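4.2 Ineinandergestellte Gefäße als Ordnungsform

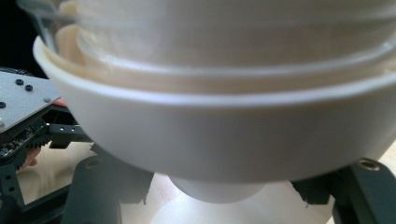

Abb. 7: Gestapelte Gefäße in Nahansicht. Weiße Schüssel mit gerundetem Rand, darin eine cremefarbene Schüssel, zuoberst ein Behälter aus klarem Kunststoff.

Als Schachtelstapel bezeichnen wir im Folgenden jede Anordnung, bei der mindestens zwei offene Gefäße so ineinander stehen, dass der Boden des oberen unterhalb des Randes des unteren liegt. Davon zu unterscheiden ist der Aufsatzstapel, bei dem das obere Gefäß auf dem Rand oder dem Deckel des unteren ruht. Die Unterscheidung geht auf den Kodierleitfaden von Amrani zurück und wurde für die Haushalte der Teilstudie Skusow unverändert übernommen. In der Teilstudie Tusidlow wurde zusätzlich der Mischstapel eingeführt, der beide Prinzipien innerhalb eines Turms verbindet.

Der Gesamtbestand umfasst 3693 kodierte Einzelgefäße aus 47 Haushalten. Erfasst wurden Schüsseln, Siebe, Vorratsbehälter und Backformen, nicht jedoch Teller und Trinkgefäße, deren Stapelung weitgehend durch die einheitliche Form der Serie vorgegeben ist. Bei Schüsseln und Vorratsbehältern ist das anders. Sie stammen meist aus verschiedenen Anschaffungen und passen nur ungefähr zueinander, sodass die Reihenfolge im Stapel jedes Mal neu hergestellt oder aus der Gewohnheit erinnert werden muss.

Abb. 7 gibt einen dreigliedrigen Stapel wieder. Der Rand der cremefarbenen Schüssel liegt als helles Band knapp innerhalb und oberhalb des weißen Randes. Für die Kodierung ist dieser Randüberstand maßgeblich: Er erlaubt es, die innere Schüssel zu greifen, ohne die äußere zu kippen. Liegt der innere Rand tiefer als der äußere, wird der Stapel als versenkt kodiert. Versenkte Stapel wurden in den Begehungen häufiger als Ganzes herausgenommen und auf der Arbeitsfläche zerlegt, während bei überstehenden Rändern das Einzelteil meist direkt im Schrank entnommen wurde.

Der Wechsel vom undurchsichtigen zum transparenten Gefäß wirft ein eigenes Kodierproblem auf. Klare Behälter mit waagerechten Rippen und Rändern lassen von außen nur bedingt erkennen, wie tief sie in das darunterliegende Gefäß reichen. Nach dem Augenschein steht der obere Behälter in Abb. 7 unmittelbar in der cremefarbenen Schüssel; für derartige Fälle sieht der Leitfaden den Vermerk »Schachtelung wahrscheinlich« vor. Eine sichere Zuordnung setzt die Entnahme voraus. Lahcen Metwally, der die Zweitkodierung übernahm, schlug vor, transparente Gefäße grundsätzlich gesondert auszuweisen. Dem sind wir in der Auswertung gefolgt, nicht aber in der Grundkodierung, um die Vergleichbarkeit mit Amrani zu wahren.

Hinsichtlich der Reihenfolge nennen die Befragten überwiegend zwei Kriterien, die sich im Alltag überlagern. Das erste ist die Größe, das zweite die Häufigkeit des Gebrauchs. Im ersten Fall ergibt sich die Position aus dem Durchmesser; im zweiten liegt das meistbenutzte Stück oben, auch wenn es dadurch schief sitzt oder übersteht. Leichte Kunststoffbehälter werden nach beiden Kriterien bevorzugt oben abgelegt. Ihre Endstellung im Stapel ist deshalb für sich genommen kein Hinweis auf eine bestimmte Ordnungsregel, und Stapel dieser Art wurden in der Auswertung nach Kriterien als unbestimmt geführt.

Gesondert erhoben wurde die Ausbildung der Unterseite. Gefäße mit angesetztem Fuß, wie ihn die weiße Schüssel in Abb. 7 mit einem kurzen zylindrischen Ansatz aufweist, verhalten sich in der untersten Position anders als Gefäße mit flachem Boden. Der Fuß hebt die Wandung vom Regalboden ab und schafft einen Hohlraum, der in einzelnen Haushalten für flache Gegenstände genutzt wird. In mittlerer Position dagegen verhindert er häufig das vollständige Einsinken. Ollero führt solche Gefäße als »sperrig«; wir verwenden den Begriff nicht, da er die Lage im Stapel und die Form des Gefäßes vermengt.

Die Übereinstimmung der beiden Kodierdurchgänge war bei Schachtelstapeln aus ausschließlich undurchsichtigen Gefäßen am höchsten. Abweichungen traten vor allem dort auf, wo ein klarer Behälter den Abschluss bildete oder wo unter dem Stapel weitere helle Gegenstände standen, die sich von der Unterlage kaum abhoben. Letztere wurden nur dann als Teil des Stapels gezählt, wenn eine Berührung eindeutig feststellbar war, andernfalls blieb das Feld leer. Die nachträgliche Prüfung im Februar führte zu Änderungen bei 7 Stapeln, ausnahmslos in der Kategorie der Mischstapel. Auf die Verteilung der Stapelformen nach Aufbewahrungsort geht Abschnitt 4.3 ein.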